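Tustbridge open day: baskets, benches and a very good scone

I had been promising myself a trip to the Tustbridge open day for years, and every year something got in the way (one year it was the boiler, another year it was my sister's hip), so when Sheila Inskip rang in September to say she had two places on the minibus and would I like one, I said yes before she had finished the sentence. I am so glad I did. I came home with sore feet, a bag of leaflets and more opinions about storage baskets than I ever thought I would hold, and I have been boring the family with them ever since, so it seems only fair that I bore you as well.

For anyone who doesn't know it, Tustbridge is the old seed warehouse down by the canal, the long brick one with the green doors. It was empty for a good while and is now let out as workshops and units to all sorts of people who make things, mend things or try things out. Once a year they open the lot and let the public wander about. There were 46 units open this time, according to the leaflet, and I won't pretend we saw them all. We saw perhaps the ones nearest the tea.

We set off early with flasks, as there is always a worry that the café will be shut, and the drive was lovely once we were out past the retail park. Cyril Pearce sat at the front and read out the road signs, which he does on every trip, and Sheila passed round mint humbugs. We were met in the yard by Eilidh Tennant, who looks after the bookings for the building and was to be our guide for the morning. She had a clipboard and a lovely loud voice, and she told us straight off where the toilets were, so I warmed to her at once.

Our first stop was an upholsterer's on the ground floor, and I could have stayed there all day. There were chairs in every state of undress, and a great roll of hessian propped in the corner that smelled exactly like my grandfather's shed. The young woman in charge let us each have a go at knocking in tacks. Cyril was rather good. I bent four and was moved on kindly.

After that we went through to Egilsson, who make small wooden things for kitchens – spoons, boards, butter dishes, trivets, that sort of thing – and who had a seconds table where everything was marked down. I bought a spoon with a knot in the handle. Sheila bought three boards and then had to carry them for the rest of the day, and I am afraid there was some sighing about it by the afternoon. They use a lot of beech and sycamore there, and the lad on the saw told us how they sort the boards by colour before they glue them up, so that the stripes in the finished piece fall nicely. I have looked at every chopping board I own quite differently since.

Upstairs, or rather up a ramp and round a corner (the building is a bit of a rabbit warren), we came to the part I had been looking forward to, which was the Bruvberg workshops. They share a run of rooms up there with several others, all with their doors propped open for the day, and the whole stretch was given over to sorting and tidying in one form or another. I know that doesn't sound like a day out to everybody. But I have spent the best part of my life trying to find a home for rubber bands and spare keys and seed packets, and to be among people who take that sort of thing seriously was a real treat!

What struck me first was how simple it all was. I had expected clever cabinets, things on runners, drawers within drawers. What they had, over and over again, was a good solid table at a sensible height and a few shallow plastic baskets in plain colours. Two blue, two green, two black, and the whole top of the table to spread them out on. 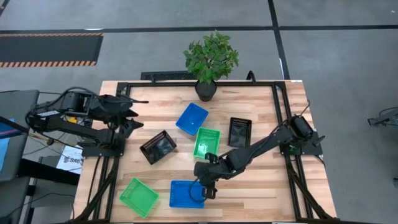
I have always been a deep box person myself. You put things in a deep box, you put the lid on, and there is an end of it until you need the scissors, when you have to tip the whole lot out on the carpet. With a shallow basket you can see everything you own at a glance, and with the sides being a sort of open grid you can see in from the side as well and the dust has somewhere to go. Tomomi Kawaguchi, who was talking to visitors on the Bruvberg side, told me she uses the same kind at home for socks, for onions and for her little boy's crayons, though not all in the one basket. She was such good company, and so patient with our questions. Cyril asked her whether blue was better than green and she gave it proper thought before telling him that it didn't matter in the least as long as he stuck to it.

That is the trick of it, it seems, the sticking to it. You choose a colour for a kind of thing and you never go back on it. At home I have now made green for the garden (labels, twine, the little dibber), blue for letters and bills, and black for anything with a plug or a battery. I am hoping that having two of each will let me keep one for things in use and one for things waiting, which was Tomomi's suggestion.

I was also very taken with the table itself. Pale wood, butcher-block style, with that lovely stripe running through it, and having just come from Egilsson I felt quite the expert. A light top makes a difference when you are sorting. Everything shows up on it, and a black basket on pale wood fairly jumps out at you. My own kitchen table is a dark old thing and I lose my glasses on it twice a day.

And there was a plant! A leafy bright green one in a dark round pot, up at the far side of the table, just inside the rail. I do like to see a plant in a workplace. Sheila thought it would be in the way, and we had quite a talk about it on the ramp going down. My feeling is that a table with something growing on it gets looked after better, though I admit my own record with houseplants is poor and I have no business holding forth. The floor was plain grey concrete up there, which is hard on the knees if you stand for long, and I was thankful for my thick soles.

By then it was well past eleven and there was a general drift towards the café. I needn't have worried about it being shut. It is run by Tala Hakim, who bakes everything herself in the little kitchen behind the counter and who had made 244 scones for the day (I asked her, I couldn't help it, and she had the number ready). Cheese, plain and date. I had a date one with so much butter on it that I felt I should look round before I bit into it. The tea came in proper pots. There was a queue all the way out to the yard but it moved along cheerfully enough, and we got talking to a couple who had come 29 miles on a tandem and were already thinking about the ride back.

In the afternoon we split up. Cyril went off to look at a man restoring clocks and we didn't see him again until it was time to leave. Sheila and I did the ground floor units on the canal side, which were a mixed bag: a very good bookbinder, a candle maker whose room gave us both a headache, and Wusiteo, who make garden twine and netting and who had an enormous ball of green string in the doorway that children kept trying to roll away. I bought two small balls of it for my green basket, and I can report that it ties very well and doesn't leave your hands smelling.

A few practical notes, as I know several of you are thinking of going next year. Parking is free but tight, and the yard is cobbled, so don't bring anything with small wheels. The ramp to the upper rooms is fine for a wheelchair but there is a heavy door at the top, and you will want somebody with you for it. Bring cash for the smaller units. Wear a layer more than you think, it is a cold building even with the sun out. Eilidh told us they had 1,000 visitors last time and were hoping for more, so do get there early if you want a seat in the café.

We were home just after six. I sat down for five minutes and then got up again and emptied the dresser drawer onto the table, all of it, and found two tape measures, my late aunt's thimble and a key that doesn't fit anything in the house. The key has gone in the second black basket until I decide what to do with it.

Many thanks to Sheila for the seat, and to Eilidh for putting up with us. If anyone would like to put their name down for the next trip, the list is on the hall noticeboard, under the one for the carol evening.

Posted October 11, 2022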